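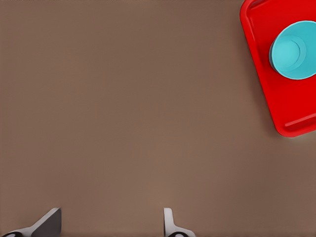

Wrist view in the sim, tray and the turquoise piece upper right, fingers open.

Last updated: April

Okay, picking up where I left off before lunch. The job is still to get the simulated twin of the Gekgate cell to agree with itself, meaning a point I pick in the wrist view should land on the same point in the overview. Meriem Radwan had the tray pose pinned down last week, then I swapped in the new gripper model and everything slid sideways (my fault, I kept the old tool offset).

What I changed this morning, so I don't have to dig for it:

- Deleted the old wrist camera mount from the Filali config and built it again from the drawing. The old one had a rotation applied twice. Ouch.
- Put the tabletop friction back to what Blagoje Trajkovski had. I'd been fiddling.
- Render exposure down a notch. The tray red was blowing out and the segmenter hated it.
- Physics rate stays at 400 Hz. I tried 900 and the grasp looked lovely, but one batch took all of my coffee break and then some!

The two fingers still don't look alike from the wrist. The left one comes in wide and wedge-shaped, the right one reads as a thin upright piece. I spent way too long hunting for a bad mesh before Meriem pointed out that the camera sits off to one side of the gripper – so of course they look different. Leaving the meshes alone.

Grasp check next. I had the right arm take the lavender cup on its side, mouth pointing to the lower right of the overview, and hold it just clear of the surface. That's the pose that used to make the fingers sink into the cup wall. I stopped on one step and looked at it from the overview, with the left arm parked empty on the right, pointing toward the middle so I could see its wrist too. Contact solver is at 552 iterations for now, which is overkill, and I'll bring it down once the batch is clean.
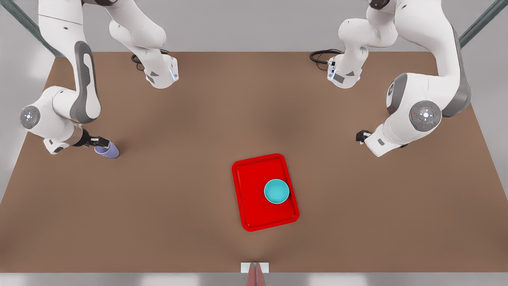 Still to do

Tool offset for the left arm. I only fixed the right one, and they are NOT mirror copies in the Itunov file, whatever the comment at the top says.

Rerun seed 758 with the new mount. It's the one that always puts the tray at a nasty angle, so if the picked points line up there I'll believe the rest.

Blagoje, if you read this before I catch you: please don't push the Plalgate branch yet, my mount changes aren't in it – I'll merge after the rerun and leave the log in the usual folder.

This site uses cookies to keep you signed in and remember your settings. Accept | Manage preferences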